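Mollora erweitert Tischgrill-Programm um Wechselpfanne in Salbeigrün

Sesthorpe, 8. April 2025 – Der Hausgerätehersteller Mollora ergänzt seine elektrischen Tischgrills um eine rechteckige Wechselpfanne mit erhöhtem Rand. Die Pfanne wird auf die schwarze Heizfläche aufgesetzt und ist für Portionen für bis zu 4 Personen ausgelegt. Die Bedienung erfolgt über Tasten und einen Drehknopf an der Geräteseite.

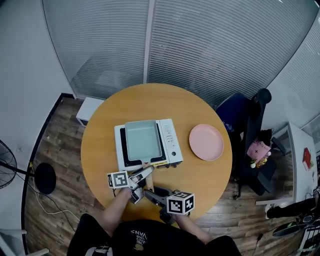
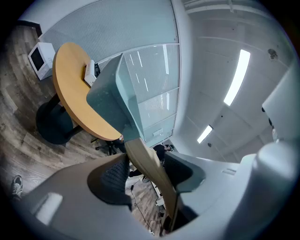
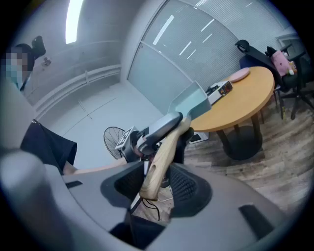
Die Auslegung berücksichtigt kleine runde Tische, auf denen neben dem Gerät noch Teller Platz finden müssen. Die Betriebstemperatur ist auf 200 °C begrenzt. Zum Wenden und Lösen des Grillguts empfiehlt der Hersteller Werkzeuge mit Holzgriff und flachem Blatt. »Scharfkantige Metallschaber sind für die Beschichtung nicht freigegeben«, erklärt Produktleiter Volkan Kahraman. Vor der Reinigung ist der Netzstecker zu ziehen; die Pfanne wird separat gespült, das Grundgerät nur feucht abgewischt.

Die Auslieferung an den Fachhandel beginnt im Mai. Ersatzpfannen sind unter der Bestellnummer 564-322 einzeln erhältlich.

Pressekontakt: Pramila Chauhan, Mollora, Sesthorpe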